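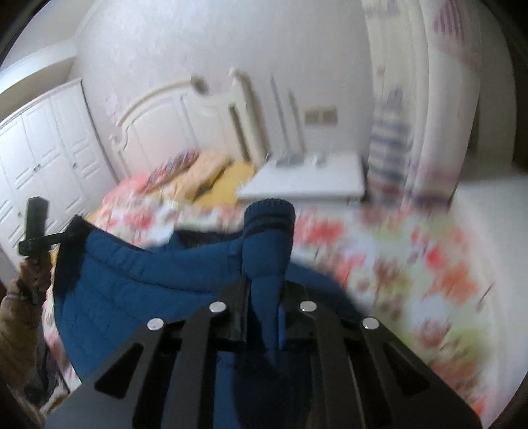

Fladdale Linen Opens Second Mending Workshop in Correia

August 10, 2022

CORREIA – Fladdale Linen will open a second mending workshop in September, giving customers on the east side a place to drop off sheets, quilt covers and blankets for repair.

The new workshop is on Jilten Street, next to the library. It will take bedding of any brand, including pieces bought elsewhere. Most small repairs, such as torn hems and missing buttons, will be returned within a week. Larger jobs will be quoted at the counter before any work begins.

Fladdale's first workshop repaired 584 items in its opening year. Almost 300 of those were quilt covers, usually with worn corners or broken closures.

"People were driving across town with a single blanket," said Ruoxi Xia, workshop manager. "We had run out of shelf space as well, so it made sense to find a second spot."

Prices will be the same at both locations. A standard hem repair costs $31 for a queen or king sheet, and a full closure replacement costs $37. Coloured thread is matched at no extra charge. Items must be washed before they are dropped off.

Evening classes in basic hand mending will also be held at Jilten Street. Dates will be posted at both counters once the room is ready.

Media contact: Ruoxi Xia, Fladdale Linen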